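4.2 Why people dropped our video calls and went back to texting

I should say up front that I went into this part of the study expecting to write about bandwidth. I had a whole outline about bandwidth. We had 233 households using the Tramow calling app for our trial, most of them in and near Trolldale, and the app kept a tidy log of every call that was placed, answered, missed or dropped. My plan was to line up the dropped calls with the slow connections, draw a nice curve, and move on to Section 5.

The curve did not show up. The logs hold 1,707 calls that ended in under a minute, and when Ona Ots and I went through them one by one (she did the bulk of it, and I owe her many lunches), 1,119 of those had a perfectly good connection right up to the moment one person hung up. So the network was doing its job and people were leaving anyway. I found that a lot more interesting than my outline, and the rest of this section is my attempt to make sense of it.

We sorted the short calls by reading the text messages that came right after them, for those households that had agreed to share both. This is slow work and I don't recommend it to anyone with a deadline. But the follow-up messages were very clear. People wrote things like "sorry, hands full, what did you need" or "can't hear in here, just type it." One father in Brokley, who turned up in our interviews later, told me he answers every call from his daughter so she knows he's alive and then hangs up so they can have the real conversation in writing. I laughed, and then I noticed that I do the same thing with my brother.

What this means for how we count calls is a bit awkward. Earlier papers on home calling (and I include our own pilot) treat a very short call as a failed call. If a short call is really a knock on the door before a text chat, then it worked fine, and our failure numbers have been too high all along. In the December round we changed the rule. A short call followed by a message between the same two people within five minutes is now marked as a "handover," and only the ones with silence afterward are kept as failures.
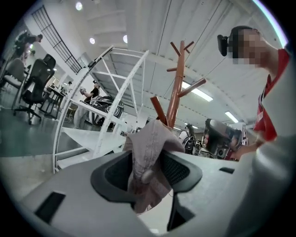
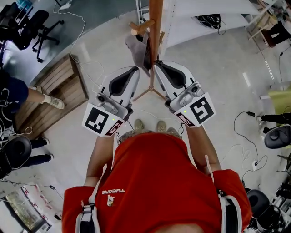 Figure 3. Grippers at the coat rack.

The new rule is not perfect. Two people may have been texting all morning, and a pocket call in the middle of that would look just like a handover to us. We tried throwing out any pair who had already been messaging in the half hour before the call, and the overall picture held up, though the handover group got smaller. I also worried that five minutes was just a number I liked. Ona reran everything with two minutes and with ten, and the ranking of the households barely moved, so we kept five.

Age did not matter the way I thought it would. I had assumed the handovers would come from teenagers, who are supposed to hate talking on the phone. In our group it was grandparents who did it the most! When I asked about this in the interviews, several of them said they liked the ring because it was a sure way to get someone's attention, and they liked the text because they could read it again later. One woman in Overgaard keeps her reading glasses next to the tablet for exactly this purpose and uses the video screen only on birthdays.

We did find one place where the connection mattered, and I don't want to bury it. Households that had a bad call early on - frozen picture, that horrible robot voice, the long delay where both people talk and then both people stop - were slower to try video again, even after their service got better. They still made voice calls through the same app, on the same line, at the same rate as everyone else. It looks like a grudge against the video button in particular. I would love to know how long such a grudge lasts, but our trial was too short to say.

There is a design question hiding in all this, and the team does not agree on the answer. I would like the app to offer a "ring, then text" button and stop pretending that everybody wants to be on camera. Ona thinks a button like that would spoil it, and that part of the charm is picking up, saying hello and hearing a voice for three seconds. She may well be right. We built a rough version of the button and let 100 of the households try it, and the results are in Section 4.3, along with the complaints.

One last note on the logs. The app stored the time a call ended but did not store who ended it until we asked for that to be fixed, so the early weeks are missing that detail. Wherever the next section talks about who hung up first, it uses only the calls made after the fix.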